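Skendby Household Water Use Data, README

Version 8 of the tables. Maintained by Lizelle Van Wyk and Tshepo Van der Merwe. Replaces the March release, which had a unit error in the outdoor table.

Contents

readings.csv: hourly meter readings, one row per meter per hour
homes.csv: one row per home, with floor area, number of residents and fixture types
outdoor.csv: garden and hose use, where a separate meter exists
notes.txt: free text from the field visits, lightly edited

Coverage

Meters were installed in 293 homes in Skendby and Clanden. Of these, 264 have a full year of readings and are marked complete=1 in homes.csv. The others were kept because partial series are useful for leak work. Filter them out before computing annual totals.

Units and time

All volumes are in liters. Times are local standard time with no daylight saving shift, so summer peaks appear one hour early compared with a wall clock. A reading stamped 07:00 covers the hour that ends at 07:00.

Missing values

An empty field means the logger did not report. A zero means it reported and no water passed. Versions before 6 mixed the two. If a gap is followed by one large value, the logger sent its backlog as a single total; these rows have flag=B and should be spread across the gap or dropped.

Known problems

Loggers in the Adams Road block lost power every Tuesday night during building work. The gaps are short but regular and will show up in any weekly analysis.

Flow under 200 milliliters per hour is below what the meters can resolve. Slow drips are therefore missing from readings.csv, although several are mentioned in notes.txt.

The resident count was collected once, at installation. Pieter Mabaso compared it with the winter baseline and found homes where it is clearly out of date. No correction has been applied.

Fixture codes

K1 single-basin kitchen sink
K2 double-basin kitchen sink
D dishwasher
S shower only
T tub, with or without shower

Homes with both K1 and K2 have two kitchens. Code D says that a dishwasher is installed and nothing about how often it runs.

Reuse

Free for research and teaching. Cite as Skendby Household Water Use Data, version 8. Send corrections to Lungile Mabuza with the meter number and the row in question.

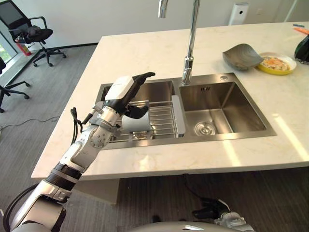
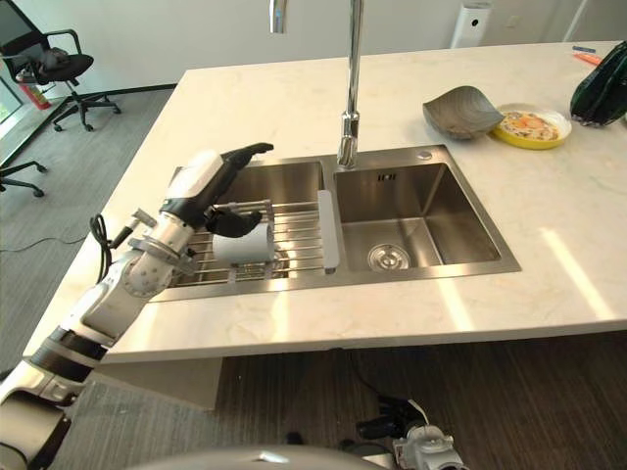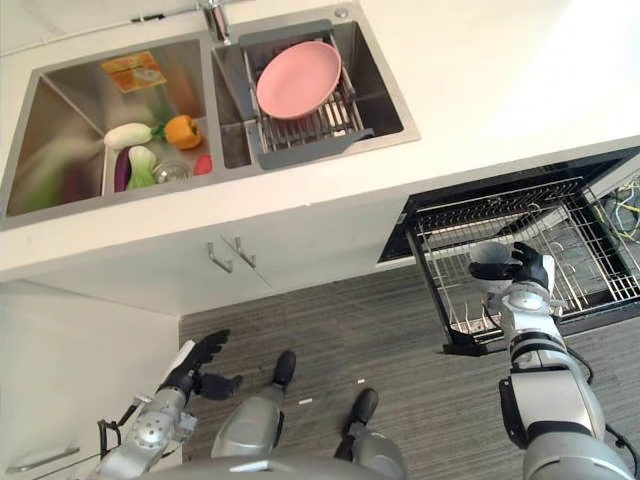
Fixture code K2: double-basin stainless steel sink, all three images.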